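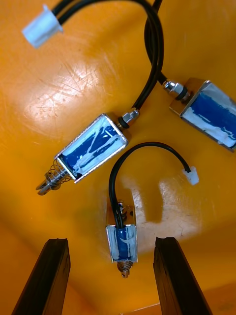 Figure 2. Wrist-camera view before a grasp on the solenoid set. Three solenoids with attached cables rest on an orange plastic surface; one stands between the open fingers.

4.2 Grasping parts with attached cables

The rigid parts in Section 4.1 can be described by a single pose. Parts with leads cannot. A small push-pull solenoid has a stiff housing, a spring-loaded plunger that moves under light force, and a cable whose shape changes every time the part is handled. We therefore split the estimate into two stages. The first stage predicts the housing pose and the plunger axis from the wrist image alone. The second stage marks the pixels that belong to any cable, without trying to assign each cable to its part.

Candidate grasps are sampled on the long sides of the housing and scored by the network of Mazurek and Sowa, retrained on our data. A candidate is rejected if either finger would close on a cable pixel or on the plunger. The remaining candidates are ranked by score, and the arm executes the first one that is reachable. If none remain, the arm moves to a second viewpoint and the procedure is repeated once.

Training used 4,000 wrist images labeled at the Werach site. Labelers drew the housing outline and the plunger axis by hand. Cable masks were drawn as open curves and widened to a fixed width - this was faster than outlining both edges and made no measurable difference to the rejection step.

Two properties of the images caused most of the labeling disagreements. The metal housings are polished and pick up reflections, so the open side of the housing is easily confused with a bright edge. The plastic surface is also glossy. In Figure 2 the strongest glare is at the upper left, and a softer reflection lies near the white connector on the right. An early version of the cable stage often broke a mask where a lead crossed such a patch. Random glare patches were added during training to reduce this error.

A second difficulty is that a cable may leave the view. The leads of two of the solenoids in Figure 2 run out at the top, while the lead of the upright one can be followed to its connector. For leads that leave the view, the planner has no estimate of the free length. We limit the lift height to 18 mm in these cases and take a new image before any further motion. The Brultex controller stops the lift if the wrist force exceeds 5 N, and the grasp is then recorded as a failure even if the part is still held.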